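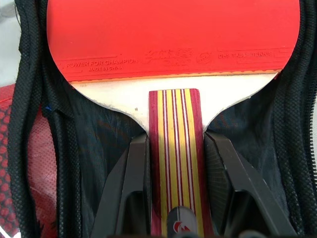 **Equipment and storage**

# Plandcombe Table Tennis Program: progress report to the Skornus Community Fund

Report date: 2023-12-04

Reporting period: June to the end of November

## Where the grant has gone

The grant was for three things: bats that school-age players can borrow, padded bags to keep them in, and a proper storage area at the Plandcombe hall. The bats and bags are bought and in use. The storage area is partly finished.

We now have 70 bats in the loan pool. All are shakehand bats. We looked at buying some penhold bats as well, but only a few players asked for them and those players already had their own. The pool is a mix of new bats and older ones donated by members of the Bilumstead club, which closed its junior section last year. The donated bats were checked before they went in. Those with split blades or rubber that had gone hard were left out, and a small number were re-rubbered.

The bats with DHS rubber carry the maker's lettering low on the red side, just above the handle. This is the part that wears first, as it sits where players rest a finger. Faint lettering doesn't affect play and we don't replace a sheet for it. We replace a sheet when the surface has lost its grip, when it is lifting, or when it is torn in from the edge.

Bare wood at the shoulders of the blade is the other place we look. It goes fuzzy with handling. Our coaches sand it lightly if a player complains, and otherwise leave it alone. We have started sealing the wood on new bats before they are lent out.

## Bags

Each loan bat goes home in a padded bag. In the first weeks we had plain cloth ones and they were no good. Bats were getting dented in school backpacks, mostly along the top edge. We changed to black padded bags from Kwok Sporting Supplies, and edge damage has dropped off a great deal. The bats fit with room for the handle. Players are asked to wipe the rubber and let it dry before closing the bag.

The bags all look the same, which has caused mix-ups at the end of sessions. We are sewing a numbered tag onto each one. The tags for the junior group are done. The adult ones will be done over the summer break.

## Use

Attendance at the weekly junior session has been steady, apart from a dip during the school holidays. There were 518 loans in the reporting period, counting each time a bat was signed out. Most were for one week. Longer loans are allowed if the player is coming to every session.

Eight bats have not come back. We have written to the families and expect to recover most of them. We have not charged anyone for a lost bat and would prefer not to start.

## Storage area

The shelves are up along the back wall and the lower ones are in use. The doors have not been fitted. The first set was delivered in the wrong width and had to go back, and the replacements are due in the new year. Until then the bags are moved into the locked office after each session. It works but it adds time to the pack-up.

We had planned hooks for the bags, and have dropped that idea. Flat on the shelf takes up less room and the straps don't tangle.

## Spending

Bats, bags and replacement rubber came in under budget, mainly through the donated bats. Shelving is on budget so far. The only extra cost was roughly $100 for glue, edge tape and sealer, which we had not allowed for. We would like to cover this from the underspend on bats and ask for the Fund's approval to do so.

## Next period

- Fit the doors and move the bags out of the office
- Finish the tags for the adult group
- Check every bat in the pool and re-rubber where needed
- Follow up the bats still out
- Buy a small stock of spare sheets, red and black, so that repairs don't have to wait on an order

The final report will include the full list of purchases with receipts.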